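Notes on Collecting Shelf Demonstrations, Spring Round

27th April

The spring round of demonstration collection for the Lalturis project closed this week, and I would like to set down how it was conducted while the details are fresh. Readers of this blog will know that I have written before on the training side of the work. The present entry concerns the examples themselves, which receive less attention than they deserve.

The round produced 2770 recorded episodes. Of these, 217 were set aside during review and will not be used for training. The remainder have been passed to Édgar Huaranga, who maintains the training code and who had asked in the winter for a larger share of episodes taken from crowded shelves. Our earlier material was recorded almost entirely on a bare tabletop with one object at a time, and the policy learned from it performed as one would expect. It reached well for a single block and poorly for anything with a neighbor.

For the spring round we therefore moved to wire shelving. Wire is a demanding surface for our purposes. Small feet and straps fall through the grid, fabric catches on the rim, and the depth readings are unreliable wherever the wall shows between the wires. Maritza Chávez prepared the shelf arrangements and kept the written record of each one. Her instruction to the operators was that objects should overlap, lean and hang as they would in a household, and that no arrangement should be tidied once an episode had begun.
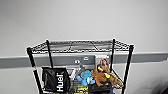

Shelf station, head camera view. Plush toys and packages share the tier under the top shelf, with a black Huel bag hanging over the front rail.

Soft objects accounted for most of our difficulties. A plush toy may be taken by the body, by a limb or by a fold of the cloth, and all of these are acceptable grasps to a person. Operators differed in their habits. One consistently took toys by the body, while another preferred whichever limb was nearest, and for the first several days the two sets of episodes could be told apart at a glance. We considered imposing a single method and decided against it. Operators were asked to vary the grasp deliberately and to enter the choice in the session log, so that the balance could be checked at the end of each day.

Bags raised a separate question. When a bag hangs over a rail, the operator must either lift it clear or draw it forward, and drawing it forward tends to bring other things along with it. We kept such episodes provided that the operator recovered and completed the task. A system that has seen only clean retrievals has no example of what to do when a toy slides toward the edge -- and on a crowded shelf this happens often.

The review procedure was as follows. Each episode was watched once at normal speed by a person other than the operator. It was marked as complete, complete with recovery, or unusable. Unusable episodes were chiefly those with missing joint data, a late start to the recording, or a written instruction that did not match the object retrieved. The last category was larger than I had hoped. "Take out the brown toy" is a poor instruction if there are two brown toys on the shelf, and several arrangements had to be relabeled after the fact. In June we will have the instruction read aloud by the operator before recording starts.

I should also record a change in pace. We had planned on sessions of 3 hours. Attention fell noticeably in the final hour, and the movements became abrupt. Sessions were shortened to two hours in the second week, with a change of arrangement at the midpoint. The daily total fell slightly and the proportion of usable episodes rose, a trade I would make again.

For the next round, 700 episodes have been allotted to lower tiers alone, where the shelf above restricts the approach of the arm. Maritza has asked for a second shelving unit of a different height, and that request has been approved. Édgar expects to have first results from the spring material before we resume, and I will report them in a later entry, including the failures.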